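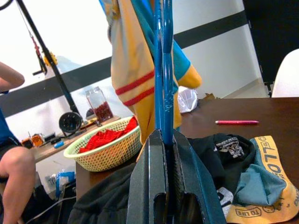 How many hanger demos before it stops guessing?
Posted by rinness_bench, Wednesday, January 20, 2021

I'm collecting examples of two arms putting shirts on a plastic hanger and I'm having a blast, but I need advice. I have 200 recordings so far, all with the same yellow shirt (it's become my favorite shirt!). The trained policy does great with that one and then grabs at nothing when I give it a black T-shirt. Do I keep going with the yellow one until it's solid, or start mixing now? I record wrist and head views together.

Foltcombe

Mix now! Swap the garment every 5 recordings and mess up the pile on the table between takes, too. Dark cloth on a dark table is hard, so give it plenty of those.

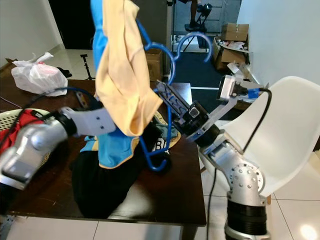
Keep your fumbles as well, as long as you recover in the same take. If a sleeve slips off the hanger and you get it back on, that's gold. I had 25 takes like that in my last set and they helped more than anything else I added. Just cut the long pauses at the start, or the arms learn to sit there.

higuchi_arms

more data. we're at 3415 and still adding

Cescombe

Agree with Foltcombe on mixing. Check that both wrist views are in sync with the head one before you record any more, mine drifted all through July and I had to toss the lot. Have fun with it!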